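Murnis Park car park to close for resurfacing

Feb 12, 2020

The main car park at Murnis Park will close for resurfacing in May, and visitors are being asked to use the Triritness Lane entrance while the work is carried out.

The surface near the lower gate has broken up over the past two winters and drains badly after heavy rain. Contractors Lazăr will lift the old tarmac, lay new drains along the hedge side and mark out the bays again. When the car park reopens it will have 244 spaces, up from 224. The extra bays come from moving the recycling banks to the yard behind the old glasshouse.

The park itself will stay open throughout. The rose garden, the pond walk and the children's play area can all be reached on foot from Triritness Lane, where there is a level path as far as the tea room. The path through the birch wood is steeper and is not suitable for wheelchairs or pushchairs. Blue badge holders may park beside the tea room while the main car park is shut.

The number 239 bus will continue to stop outside the lower gate. Coaches will not be able to turn there during the work, and groups coming by coach should tell the park office before they travel.

Dogs are welcome on leads in all areas except the rose garden and the play area – the same rules as now.

Season permits

Parking permits for the new season go on sale at the end of this month. There are 700 available, and they can be bought online or at the park office. Permits already held remain valid until their printed date and can be used at Triritness Lane. Anyone applying online will need their vehicle registration and proof of address.

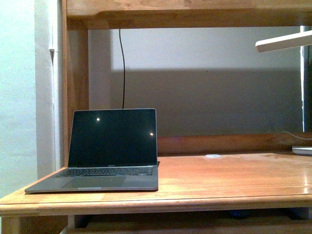

Plant sale

The spring plant sale will be held on the Zuten lawn and not in the main car park as in earlier years. Stallholders who have already booked keep their pitches and will be sent a new plan. Entry is free. Please bring your own bags or boxes – none will be on sale.

Contact Murnis Park office | © 2020 Murnis Park | Back to top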